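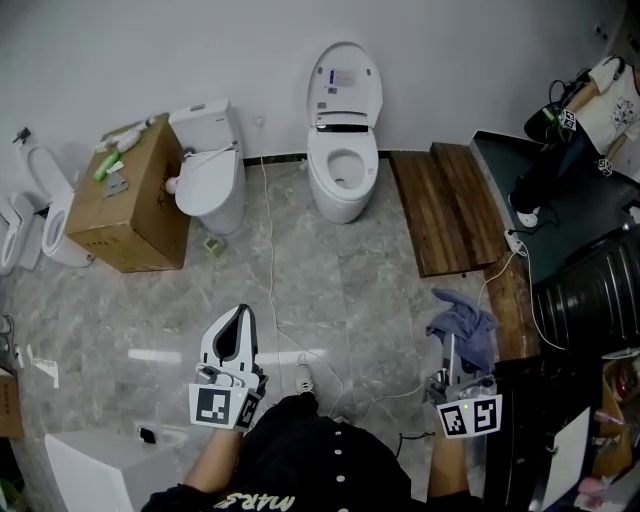
Guoqing Dong writes that he read the whole of the last version of this page, start to finish, and still didn't know whether he needed an electrician or a plumber. Both, Guoqing. It's now the first question.

# Smart toilets: the questions we get

*Plendbridge Bathrooms, Grenport. Revised 23 August 2018.*

### Do I need a plumber or an electrician?

Both. A smart toilet is a toilet and an appliance, and the law takes an interest in each half. The plumber does the water and the waste. The electrician puts in the power point, which has to sit at a permitted distance from your shower and your basin. They don't need to come on the same day, and in our experience they'd prefer not to.

Get the electrician in before the tiler. We've had this conversation with people standing on a beautiful new wall, so to speak, and it never goes well.

### Can't I just run an extension lead from the hallway?

No.

### What if it's only until the electrician comes?

Still no.

### Will it fit where my old one is?

Maybe. What matters is the set-out, the distance from the finished wall to the middle of the waste pipe (or, for a wall-exit pan, the height of the pipe off the floor). Measure from the tile and ignore the skirting. Then measure again, because your first number will be the one you were hoping for.

After that, look at the width. Smart toilets carry their machinery at the back and tend to be bulky there. If your loo lives in a separate little room with a door that opens inwards, as it does in most of the older houses up the hill in Grenport, sit down and check where your knees end up. Allow for the lid as well. Some people have a lovely low shelf above the cistern and would like to keep it.

### What's the difference between a smart toilet and a bidet seat?

A bidet seat bolts onto the pan you've already got. A smart toilet is the whole thing, pan included. The seat is much cheaper and does most of the same jobs. We sell both and will happily talk you down, which our accountant has raised with us.

The catch is that seats are fussy about the shape of the pan. Bring a paper tracing of yours. Newspaper is fine. We have seen tracings on wrapping paper, on a pillowcase, and once on the back of a wedding invitation, and all of them worked.

### Which model should I get?

Most customers end up choosing between the Tistico and the Iyengar. The Tistico has more buttons. The Iyengar has fewer buttons and a quieter lid. If you live with someone who reads instruction manuals for pleasure, get the Tistico and let them have their fun. If you're buying for a parent, get the Iyengar and put the remote where it can be reached without twisting.
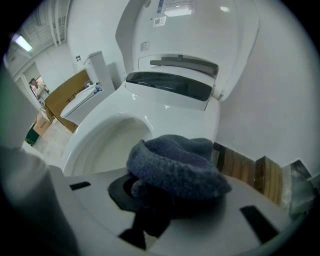

Whichever you choose, take a picture of the serial number on the day it goes in and email it to yourself. Warranty claims start with that number, and it's a lot easier to find now than in a few years when you're on the phone, crouching.

### How long is the warranty?

Two years on the electrical parts and three on our installation, if we did the installation. If your brother-in-law did it, the warranty is between you and him.

### What happens in a blackout?

You can still flush. Every model we stock has a manual flush of some description, usually a lever or a button tucked around the side. Find it before you need it. The warm seat, the wash and the dryer all go off, and you'll be returned to the conditions your grandparents endured.

### Is the water hot? Could it scald somebody?

The wash on the models we stock tops out at 40 degrees, and the lower settings are pleasantly tepid. The seat heater is adjustable too. Turn it down for children, for anyone with reduced feeling in the legs, and for summer, when a heated seat is a strange thing to come home to.

### Does it use a lot of power?

Less than people fear and more than a toilet used to -- the old figure being none. The heated seat is the main culprit. Use the eco mode, shut the lid, and don't leave everything on high while you're up the coast for the whole of May.

### How do I clean it?

Warm water, a drop of dishwashing liquid and a soft cloth. No bleach on the seat or the nozzle, no scouring powder, and no methylated spirits whatever your aunty says. Most models have a nozzle-cleaning setting that extends the nozzle so you can wipe it. Unless you've pressed that button, please don't pull on it.

Inside the bowl, an ordinary brush and a mild cleaner will do. Those blue blocks can stain, and they void the warranty on some models as well.

### It flushed and I wasn't even near it.

The sensor has seen something. Common suspects are a dressing gown on the back of the door, a cat, and strong afternoon sun. Wipe the sensor window first, then move the dressing gown. We can't help with the cat.

### Can I try one in the showroom?

You can sit on any of them, lid down or lid up, fully clothed, for as long as you like. The display models aren't plumbed in. We ask that you mention this to children *before* you come through the door.

### Do you take the old one away?

Yes, for $60, provided it's been disconnected and emptied. If it's going on the nature strip with a fern in it, that's free, but you'll have to answer to the council.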